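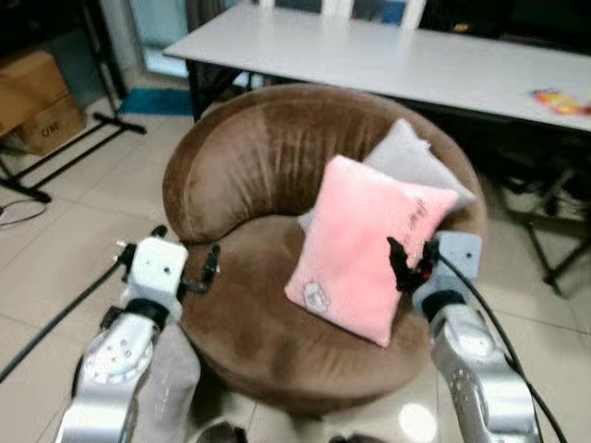 I have come around to the view that a town should keep its waiting places comfortable, even when the budget people would sooner not. When I moved to Tedport, the old ferry lounge still had soft chairs, and you could sit for 17 minutes or a whole wet afternoon without anybody minding. Now there are 13 metal perches, and folks stand.

I know chairs cost money and cushions need washing. But I've had more good talks in a saggy chair than I ever had at a public meeting, and I'd guess most of my neighbours would say the same.
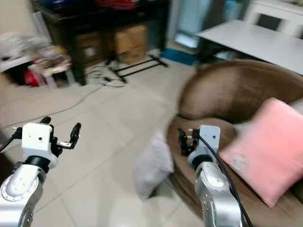

A living room on an ordinary day.

The library in Pendisau went the other way last December. They brought in second-hand armchairs - mismatched, a bit faded, lovely - and let people stay. My favourite is the green one by the radiator, though I rarely get to it first.
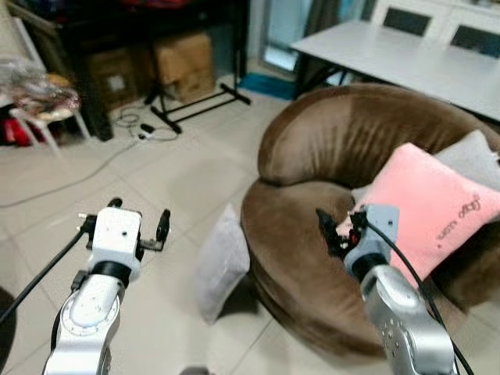 Won't people just fall asleep in them?
A few will, and I can't see the harm in a nap on a cold day.

I'd gladly give up the new sign at the ferry dock for two decent chairs and a lamp.

Print this page | E-mail this page
Last updated: September 30, 2024
Contact us | © Tedport Letters | Back to top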